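Zelard Short Lets: changeover checklist, bedroom and linen
Completed by Milovan Stojanovska, with comments
Reviewed by Joonas Miettinen
Property: Toivonen Court, upper flat, main bedroom
Month: May

Mark each line PASS, FAIL or N/A. Add a comment for every FAIL. Comments on a PASS are optional (I have added quite a few, sorry Joonas).

SECTION A: BEFORE YOU TOUCH ANYTHING

A1. Windows open and shut, catches hold. PASS
The left catch needs a second push. It was "fixed" according to the last sheet. I would like to know what was done to it.

A2. Smoke alarm sounds on test. PASS
Loud. No complaint.

A3. Bedside lamps: flex sound, plugs not loose, shade clear of bulb. PASS
The lamp nearer the door has had its shade put on crooked again. It clears the bulb, so it passes, but I wouldn't call it good.

A4. Heater guard in place. N/A
No heater in this room. This line has been on the form for as long as I've been filling it in, and I still don't see why.

A5. Route from bed to door clear of trip hazards. PASS
The rug has the grip mat under it. I doubt those mats. I pulled at the corner and it moved a bit, then stopped. Look at it again next time.

SECTION B: MATTRESS AND BED FRAME

B1. Mattress label present and readable. PASS

B2. Slats seated, none cracked. PASS
One slat is a different colour from the others. It holds weight.

B3. Mattress protector free of stains and tears. FAIL
Small tear at the foot corner, where the elastic pulls. The supplier says a Pandow protector is good for 200 washes. I have no way of checking that and neither do they, as far as I can tell. Replaced from the store cupboard.

B4. Signs of bed bugs: seams, headboard, behind skirting. PASS
Checked with the torch. The form says "use the detector strip if supplied". I did, and it showed nothing, but I trust the torch more.

B5. Bed frame bolts tight. PASS
Quarter turn on two of them.

SECTION C: LINEN

C1. Sheets washed at the temperature on the label. PASS
I am going by the laundry's word for this. The docket says so. A docket is a piece of paper.

C2. Sheets free of holes, pulled threads and marks. PASS
Checked against the window, both sides. The check pattern makes marks hard to see, so allow longer than you would for plain white. I've asked before whether we could go back to plain.

C3. Pillows hold their shape. FAIL
One flat pillow. Swapped. The Ciris ones go flat first, whatever the catalogue says.

C4. Spare blanket bagged and dry. PASS
Dry to the hand all the way through, including the fold.

SECTION D: CLOTHING LEFT ON OR NEAR THE BED

D1. Pockets checked where there are any. N/A
Nothing with pockets.

D2. Item looked over for lint, hair or loose fibres before it goes in a property bag. FAIL
Black ribbed knit, most likely a long-sleeved top, laid on the lilac and white check sheet to go over it. There's a small cluster of white specks just above the seam across the middle, and finer pale fuzz over much of the rest, more of it along the lower front edge. The guidance says a quick shake is enough. I have yet to see a shake shift lint from ribbed knit. Use the roller, along the ribs, and open the folds out so the sleeves get done as well.
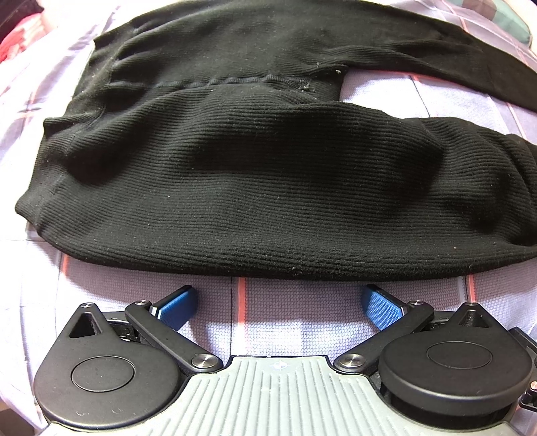

D3. Item bagged on its own and labelled with the flat and the month. PASS
Clear bag. Don't use the black sacks for clothing, they get taken for rubbish.

D4. Guest told by message. PASS
Sent at 11.20. No reply yet.

D5. Sheet under the item gone over with the roller as well. PASS
Fluff comes off a dark knit on to bedding very easily. If in doubt, strip the bed and start again. I would sooner do an extra wash than argue over a refund.

SECTION E: SUPPLIES AND SIGN-OFF

E1. Lint roller has sheets left. PASS
The box says 100. I have never got anything like that out of one, as you lose several every time the paper tears on the slant. Please order two for each flat.

E2. Store cupboard locked. PASS

E3. Anything on this sheet carried over from last time? YES
Window catch (A1), rug mat (A5), heater line still on the form (A4).

Reviewer's comments (J. Miettinen)
A1: I've asked for the job note. If there isn't one, we'll treat it as not done.
A4: Coming off the form at the next reprint — some of the other flats do have heaters, so it will go on a separate page.
B3: Agreed. Keep the torn one, I want to send it back.
D2: Agreed, and I'm taking "a quick shake" out of the guidance.
E1: One roller each for now. Ask again if they run out.

Reply (M. Stojanovska)
They will run out.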